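Dirnwood Short Documentary Prize
Frequently asked questions for entrants

The following answers apply to the current round of the Prize. Entrants are asked to read them together with the full rules before completing the entry form. Where the two differ, the rules take precedence.

Who may enter?

The Prize is open to directors of any nationality aged 18 or over. Students may enter and are judged alongside everyone else. A film made by a group should be entered by one named person, who will receive all correspondence.

What counts as a short documentary?

A short documentary is a work of non-fiction with a running time of no more than 40 minutes, including all credits. Reconstructed scenes and animation are permitted, provided that the film remains chiefly a factual account. Advertisements, training films and music videos are not eligible.

How many films may I submit?

Each entrant may submit up to two films. A separate form and a separate fee are required for each.

Is there an entry fee?

Yes. The fee is £20 per film and cannot be refunded once the film has been passed to the readers. Entrants who would find the fee difficult may ask for a waiver before submitting. Requests are handled in confidence by Nayara Coutinho in the entries office, and no supporting papers are needed.

May I enter a film that has already been shown?

Films that have been screened at festivals, in schools or at community events remain eligible. Films that have been broadcast on television, or made freely available online for more than one month, are not.

Does my film need subtitles?

Films in any language are welcome. Dialogue in a language other than English must be subtitled in English, and the subtitles must form part of the picture. We also encourage entrants to supply captions for deaf viewers — these may be sent as a separate file if the film is selected.

What consent do I need from the people in my film?

You must hold written consent from every person who is interviewed or who plays a significant part. For anyone under 18, consent must come from a parent or guardian. Forms need not be sent with the entry but must be produced on request.
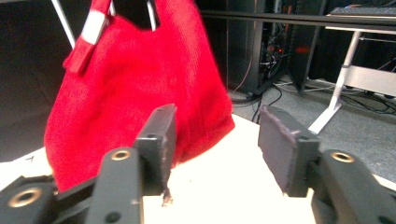 Red knitted tote bag.

How are the films judged?

Every film is watched in full by two readers working separately. Their reports are used to draw up a shortlist, which goes to the jury in March. The jury this round is chaired by Isauro Mendoza, with Tainá Coutinho and Ronaldo Godoy. Its decision is final.

Will I receive comments on my film?

Shortlisted entrants receive a written note of up to 200 words. We regret that comments cannot be given on other entries.

What does the winner receive?

The winning director receives a cash award and a public screening at the Ernitz cinema, which seats 320. The other shortlisted films are shown in the same programme. Travel within the United Kingdom is paid for one person per shortlisted film.

Who owns the rights to my film?

You do. By entering, you allow the Prize to show the film to its readers and jury and, if it is shortlisted, to screen it once in public. Any further showing — including use in schools — will be agreed with you in writing.

May I replace my film after submitting it?

A corrected copy will be accepted until the closing date. After that, changes are limited to faults in sound or subtitling, and must be approved by the entries office.

Whom should I contact with a question not answered on this page?

Please write to the entries office, marking your message for the attention of Sudheer Naidu and giving the title of your film. Replies are normally sent within five working days.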